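Stories Archive Submit Contact

Stories > Short Fiction > Open Day

Filed under: Short fiction, machines and work

Open Day at Grunance

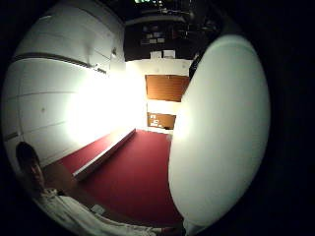

Red carpet, white cabinets, and the two cork boards on the far wall.

The bus from Tamihana got in at ten past nine and I walked up the hill with the other visitors. It was November and the road was slick with leaves. At the gate a woman checked us off on a tablet and gave each of us a sticker. Mine said 511. I asked if there were that many people coming and she said no, they had started the numbers at 500 so it would look busy.

I was there because of a letter. Gromach had bought the Grunance works in the spring, and in the fall they wrote to everybody who used to be on the sorting line and invited us to come and see what they had done with it. There would be a demonstration, and lunch. I had been on the line for most of my working life. My sister said I should throw the letter away. I put it on the refrigerator and looked at it for two weeks, and then I went.

They took us in through the old office building. The red carpet was still down. I had been in that building maybe 4 times, once to be hired and the rest to argue about my hours, and I remembered the carpet because we were made to take our boots off before we stepped on it. I looked down at my boots and kept them on.

The guide was young and had a cold. He told us the new line could learn a job from watching a person do it. You held a gripper in your own hand, he said, with a camera on it, and you did the job the way you always did. Then the arm took what the camera saw and worked out the motion. He said it took nearly 1000 tries before the arm was any good at something new.

"Whose tries?" said a man behind me.

"Operators," said the guide. "We have operators in Broltska."

"Are they paid by the try?"

The guide blew his nose and said he would have to check on that.

We went down the stairs and across the yard. The sorting hall was quieter than I had ever heard it. They had painted the floor gray and put up a rail for us to stand behind. On the other side of the rail there were 3 arms over a short belt, and bins of seed potatoes, the small ones that go out for planting. That was my job. You took out the green ones, the split ones and the ones with soft spots, and you let the rest go by. It doesn't sound like much.

The arms started. They were slower than we were, and I will admit I was pleased. Each one came down, closed on a potato, lifted it, and turned it over once before it let go. The green ones went left. A split one went left. Then the middle arm picked up a potato that looked fine to me, turned it over, and gave it a little push with the side of the gripper before dropping it in the reject bin.

I knew that push. You did it with the edge of your thumb, down near the bottom where the rot starts, because you could feel the skin slide before you could see anything wrong. It wasn't in the training. The woman who worked across from me showed it to me in my first week, and I showed it to whoever stood across from me after she left. One of those was a girl who stayed for two winters and then went home to Broltska to look after her father. She never wrote and I never expected her to.

I asked the guide if somebody had programmed that part.

"Which part?"

"The push."

He watched the arm do it again. "I don't think so," he said. "It must have picked that up from the operators."

"It's for soft spots," I said. "You do it at the stem end, though. It's doing it a bit high."

He took out his phone and wrote that down. Then he asked if I would be willing to show somebody, and he got me a gripper off a charging stand. It was lighter than I thought it would be. You squeezed it like garden shears. He put a tray of potatoes in front of me and the other visitors came over to stand around, and I picked one up and couldn't feel a thing through it. I might as well have been wearing oven mitts. I pushed it anyway, where I thought the stem end was. Then I did another.

"That's great," said the guide. "Could you do a few more?"

I did the whole tray. Somebody clapped. Lunch was soup and rolls in the old canteen, and I sat by the window with the man who had asked about the pay. He wanted to know if they had offered me anything. I said they had offered me a second roll.

On the way out the guide caught up with me and asked for my address, in case they had questions. I wrote it on the back of my sticker. Then I asked him if he could get a message to the operators, and he said he supposed he could, and I stood there in the yard trying to think how to put it. In the end I told him to say the stem end, lower down, and that it was from the line at Grunance. He wrote it in his phone under the other note, and I went down the hill for the bus.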